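Filed under: Household Studies / Textile Care

3.2 Edges, hems and the handling of folded linen

The second part of the study considered how flat household textiles are handled by their borders. Participants in the Bekerach households were asked to fold and store their linen as they would on an ordinary morning, and the sessions were coded using the scheme of Wang and Baten. That scheme separates three kinds of contact: with the open surface, with the corner, and with the edge. Edge contact was the most frequent in both household groups – a result that agrees with the earlier Jurkura survey.

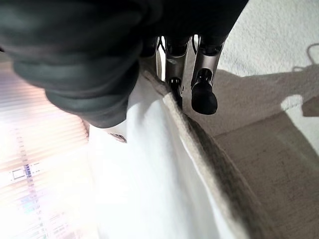

Figure 2. White cloth item with a raised, folded edge in beige or light tan.

A thick edge of the type in Figure 2 differs from a thin one in two respects. It stands above the surface beside it, and it forms a crease where the two meet. Both features offer a place to take hold of the cloth. Thin edges, by comparison, were often smoothed flat before they were lifted, and participants returned to them more than once in the same fold. Contrast in color between border and center was recorded but was not treated as a separate variable. Small marks on the fabric were disregarded in coding.

Corner contact is discussed in Section 3.3.

Comments (2)

We sew hotel linen and a thick hem also takes longer to dry. Was that considered at all?

Is the Jurkura survey available anywhere? The link in the references does not open for me.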